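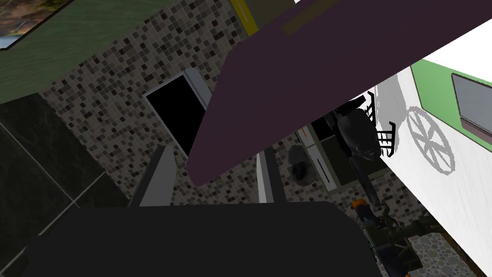 털빌(Tullville) 거리 게시물 기록 사업 중간 진행 보고

최종 수정: 2021년 10월

제출처: 코우추코스(Koutsoukos) 기금 문화기록 담당
작성: 소피아 차키리스(Sofia Tsakiris)

1. 보고 범위
본 보고는 3월 제출분 이후의 진행 사항을 다룬다. 대상은 털빌 시내 보행로, 지하철 출입구, 극장가 가림막에 개인이 부착한 전단, 손글씨 안내문, 스티커이다. 상업 광고물과 선거 홍보물은 협약서에 따라 제외하였다. 예산 집행 내역은 별도 서식으로 제출한다.

2. 수집 현황
현재까지 등록을 마친 게시물은 779건이다. 조사 구간은 33개이며, 이 중 5개 구간은 보도 공사로 접근이 제한되어 조사가 중단된 상태이다. 공사 구간의 가림막은 새 전단이 집중되는 지점이므로 재개 시 우선 조사한다. 구간 담당은 아코수아 프림퐁(Akosua Frimpong)이 조정하고 있다.
등록 단위는 게시물 한 장이 아니라 동일 문안 한 종으로 한다. 같은 전단이 여러 기둥에 붙은 경우 한 건으로 등록하고, 부착 위치는 하위 항목에 기재한다. 3월 보고서에서는 일부 구간이 장 단위로 집계되어 있었으며, 이번에 전부 종 단위로 환산하였다. 따라서 두 보고서의 건수를 직접 비교할 수 없다.

3. 분류 체계
분실물 및 실종 동물, 공연 고지, 이웃 간 항의문, 개인 지목 게시물, 판독 불가 항목으로 구분한다. 항의문과 개인 지목 게시물의 경계가 불분명하다는 지적이 내부 검토에서 제기되었다. 성명, 얼굴 사진, 주소, 차량 번호 중 하나라도 포함되면 개인 지목으로 처리하도록 지침을 수정하였고, 기존 항의문 항목에도 소급 적용하였다.
분실물 전단에 적힌 연락처는 이 기준에서 제외한다. 게시자 본인이 공개한 정보이나, 열람용 사본에서는 동일하게 가린다.

4. 개인정보 처리
개인 지목 게시물은 원본 촬영분을 비공개 저장소에만 보관한다. 열람용 사본은 식별 정보를 가린 뒤 생성하며, 가림 작업과 확인 작업은 서로 다른 사람이 수행한다. 마놀리스 크리시코풀로스(Manolis Chrysikopoulos)가 확인 절차를 맡고 있다. 해당 기간 중 삭제 요청은 2건 접수되었고 모두 처리 완료하였다. 요청자 신원은 본 보고에 기재하지 않는다.

5. 실물 보존
실물 수거는 이미 떨어져 있거나 철거가 예정된 게시물에 한한다. 수거품은 던뎀사이드(Dundemside) 보관실에서 건조한 뒤 중성지 봉투에 넣는다. 접착제가 남은 스티커류는 겹쳐 보관할 때 서로 붙는 문제가 확인되어 이형지를 삽입하는 방식으로 변경하였다. 감열지에 인쇄된 전단은 변색이 빨라 스캔 순서를 앞으로 조정하였다.

6. 지연 및 변경 사항
가. 보스트소프(Vostthorpe) 분관의 순회 전시는 벽면 보수 일정과 겹쳐 연기되었다. 새 일정은 분관과 협의 중이다.
나. 목록 데이터의 위치 표기는 도로명에서 교차로 기준으로 변경하였다. 극장가 구간은 건물 출입구가 여러 도로에 걸쳐 있어 도로명만으로는 지점이 특정되지 않는다. 변환은 레프테리스 델리야니스(Lefteris Deligiannis)가 진행 중이며, 극장가 구간의 변환은 완료되었다.
다. 지하철 역사 내부 촬영 허가는 갱신 심사 중이다. 허가 전까지는 출입구 외부만 조사한다.

7. 다음 기간 계획
중단 구간의 조사 재개, 위치 표기 변환 완료, 판독 불가 항목의 재검토를 진행한다. 재검토에는 치아마카 타무노(Chiamaka Tamuno)가 참여하며, 비와 햇빛으로 훼손된 손글씨 안내문을 먼저 다룬다. 저작자를 알 수 없는 게시물의 전시 사용 조건에 대해서는 기금 측의 서면 의견을 요청한다. 회신이 늦어질 경우 해당 게시물은 전시 목록에서 제외하고 목록 데이터에만 남긴다.

첨부: 구간별 등록표, 수정 분류 지침, 삭제 요청 처리 대장(식별 정보 제외)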